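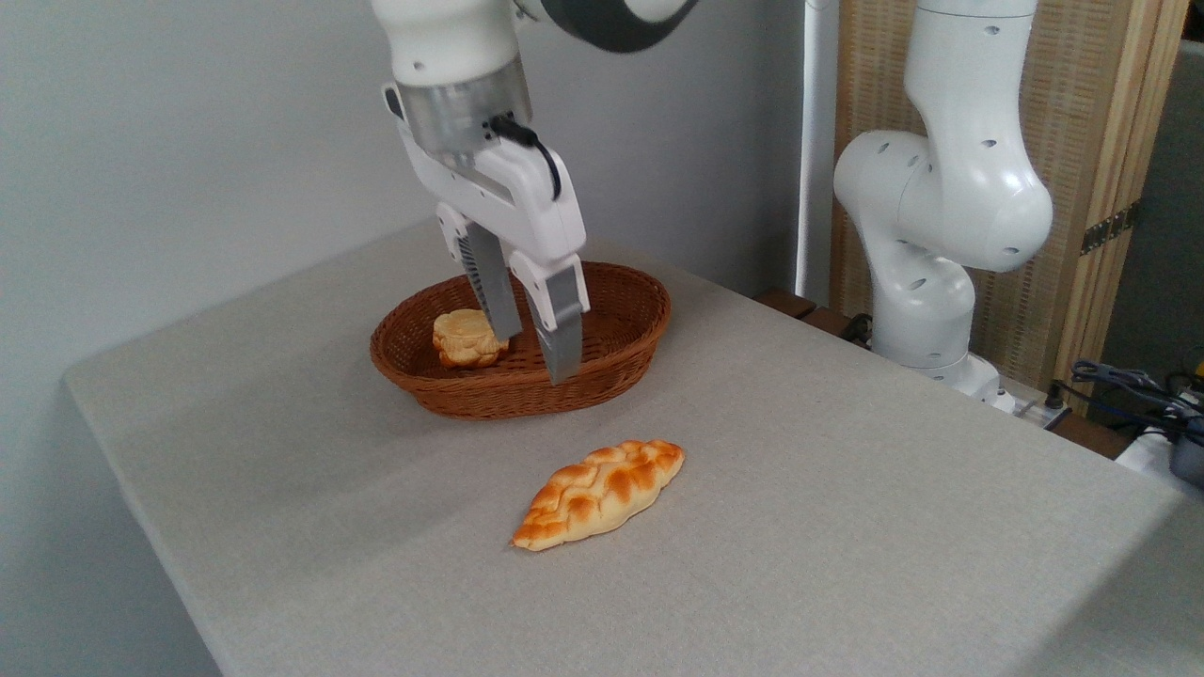 Gripper over the basket, braided loaf out front.

1 min read
August, by Naima Hegazy

Hi all,

Ghizlane Abdel Rahman wrote:
> Has anyone swapped fingers on the parallel gripper yet? We're on the
> Podton set and soft stuff keeps sliding out sideways. Also curious
> whether you went with the fixed camera or stuck to the wrist one.

Yes to the fingers! We've been going back and forth between the Podton set and the ribbed ones from Dellalero, mostly on bread (roll in the basket, braided loaf on the table, pick one, move it, put it back). The ribbed ones win for me. I ran 368 picks last month and could close a lot more gently with them, so the crusts don't get squashed. Swapping takes 15 minutes, 10 if Driss does it.

What still bugs me is the basket. One finger has to go down inside it, and if the approach is even a little off you land on the rim — Driss wants to tilt the wrist, I'd just slow the last bit down. We have 2 controller profiles going and I can't pick a favorite yet.

Camera: fixed, off the arm. The wrist view was lovely right up until the fingers covered the roll.

Happy to send you my settings, but tell me which firmware you're on first.

Naima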